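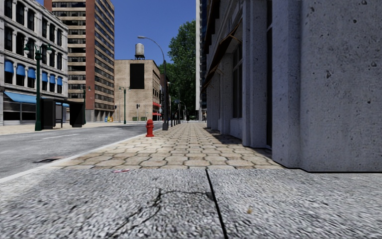 Call for participants: storefront chores study

Erkell is looking for shop owners, shop employees and cleaning staff to take part in a study on whether machines can do everyday storefront work yet. Most claims about this come from people who sell machines. We want to hear from people who sweep the walk, pick up litter and put out the trash before opening.

What we are studying

The work at hand is the stretch of sidewalk between a shop door and the curb. A person clears it in a few minutes without much thought. A sidewalk machine has to find a flat scrap of litter on patterned paving, tell a crack from a piece of string, and get past hydrants, bollards and light poles without blocking anyone. Our software, Olaneo, runs these jobs on simulated city blocks. It does well with wide, open paving. It does poorly close to the curb and in places where shade from a building meets direct sun.

We need people who know the work to tell us where it falls short and which jobs are worth handing over at all.

What you will do

You will attend 4 sessions at our Worku office in July. Each session starts at 9 a.m. and ends by noon. You will watch recorded runs on a screen and mark each job as done, partly done or not done. You will also steer a simulated machine yourself with a hand controller, and we will show you how. In the last session we ask you to write out your own opening routine, in order, with the parts you would never leave to a machine.

Who can apply

You must be 18 or older and have worked in a shop, cafe or building where cleaning the front was part of your job. Six months of that is enough. You do not need to know anything about robots. We have 27 places and would like a mix of small shops and larger buildings. People who work for a company that makes or sells cleaning machines cannot take part.

Pay

We pay $80 per session, by check or direct deposit, at the end of each one. If you have to drop out you keep what you have earned. Parking behind the building is free for participants.

Your information

Your marks and written answers are stored under a number. We do not record your face or voice, and we do not contact your employer.

How to apply

Pick up a form at the Worku front desk or ask for one by mail from Tiruwork Gebremichael, study coordinator. Tell us where you have worked and which mornings you cannot make. Questions about the simulation itself go to Robel Beyene.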